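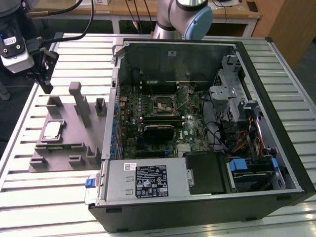

Side cover off, tower lying on its side, socket in view.

Home | Guides | Desktops | Spares | Contact

Getting at the processor in an old Dell tower

Quick one, written between jobs. We get a lot of these towers through the Sodwood bench and the same questions keep coming up, so it's going down on one page. Last changed 5/29/21.

Allow 36 minutes if you've never done it. Less after that.

What you need
- cross-head screwdriver, decent one, not the thing out of a cracker
- lint-free cloth
- cleaning alcohol
- thermal paste (we use the Nilar tube, any will do)
- a tray for screws. An egg box is fine

Before you start

Shut down properly. Plug out of the wall, then hold the power button in for a few seconds. Lay the tower down flat with the open side up. Don't work with it standing, you'll drop a screw behind the board and spend the afternoon shaking it.

Touch bare metal on the case before you touch anything else. Do it again every time you come back from the kettle.

Heat sink off

If yours still has its big heat sink on, undo the screws a bit at a time, corner to opposite corner. Never one all the way out and then the next. When they're all loose, twist gently, then lift. If it won't shift, the paste has gone hard. Put the screws back, run the machine for 9 minutes to warm it, switch off, unplug, try again. Do not yank. We've had a processor come up with the cooler at Isen Road and that was the end of that one.

Once it's off you'll see the metal frame round the socket, and the lever arms.

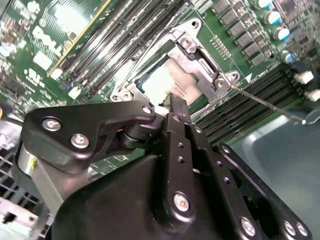 Socket with the processor in its frame. The lever with the bent end runs down to the right.

Levers

Look before you push. Some sockets have one lever, some have two, and with two there's an order. Check the markings next to yours, or the manual for your model. Press down, slide it out sideways from under its hook, let it come up slowly. It's springy. Keep hold of the end or it'll ping up and catch a knuckle.

Leave the frame screws alone. They hold the socket to the board and they dont need to come out for this.

Cleaning

Do it with the frame shut. Dab of alcohol on the cloth, wipe the top of the processor from the outside in. New bit of cloth, go again, until nothing grey comes off. Don't pour, don't spray. Give it a few minutes to dry.

Lifting it out

Only if you're swapping it. Frame open, hold the processor by two opposite edges, straight up. No sliding. Fingers off the underside and well away from whatever is in the socket. Bent pins are a misery and mostly they mean a new board.

Take a phone picture first so you know which way round it sat. Look for the little triangle on the corner of the processor and match it to the one for the socket. If it doesn't drop in by its own weight it's the wrong way round, or it's the wrong processor.

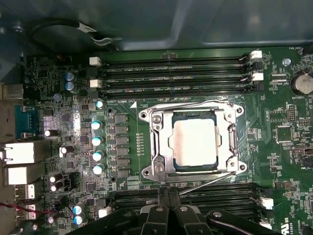 Memory slots both sides of the socket. The upper ones are marked DIMM CPU1.

Memory while you're in there

Worth doing now, you've got the room. Push the latches outward at both ends, then the stick comes up. Going back in, line up the notch, press both ends evenly till the latches close. Fill the slots in the order your manual gives, not just wherever's nearest. Wrong slots and the machine may not start, or starts and moans at you.

Mind the lever ends near the lower slots, easy to knock with a sleeve.

Putting it back

Frame down, lever down, end tucked back under its hook. It takes a firmish push, that's normal. Pea of paste in the middle. Heat sink on straight, screws corner to corner again, little turns. Fan plug back on!! The most forgoten step by miles.

Power up with the side still off and check the fan spins, hands clear. Then shut down, unplug, cover on.

If it beeps and won't start, reseat the memory before you touch the processor again. Next page is the Uibo drive trays.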